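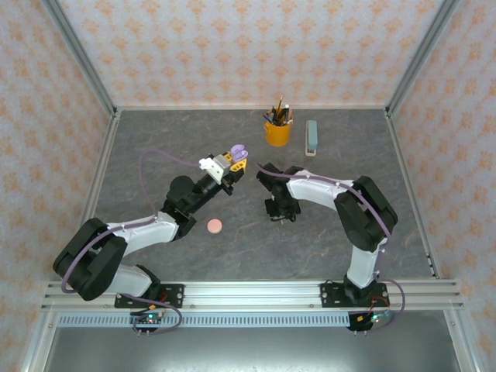

1/ Arm build, post one of the month. Both arms are bolted to the front rail now, each on its own black plate. I'm building this in the shared workshop in Stotville, in the bay by the loading door.

2/ The enclosure is aluminum extrusion with papered panels on three sides. The orange floral paper was the end of a roll. Plain white went up first and I didn't like working in front of it.

3/ Controller boards sit at the front, one below each plate. I had them behind the back panel in May and had to lean over everything to reach a connector. Moving them cost me an evening of rewiring.

4/ Cables are purple on both arms. I left a big loop at the base and another at the wrist. The first version had the wrist cable pulled tight along the forearm and it popped out of its connector every time the elbow folded.

5/ Yellow fingertips are on the left gripper. They're the 4th print. The earlier ones split along the layer lines where the screws go in. Same file, I just turned it on its side and slowed the printer down.

6/ Test items are whatever was on my desk. Pen cup, stapler, a small pink disc, and the light purple thing the left gripper has hold of. The disc is the hard one. It's flat and the fingertips want to slide over it.

7/ Software is my own, called Brusura. It's 400 lines and most of that is limits, so the two arms stay out of each other's way in the middle.

8/ Still to do: strain relief on the red wires, a cover for the boards, and a stop switch I can reach from the stool. The switch comes first.

9/ If you use the same kind of slotted rail, check your plate bolts after the first few hours. I had 3 work loose on the right side. Thread locker is on the shopping list.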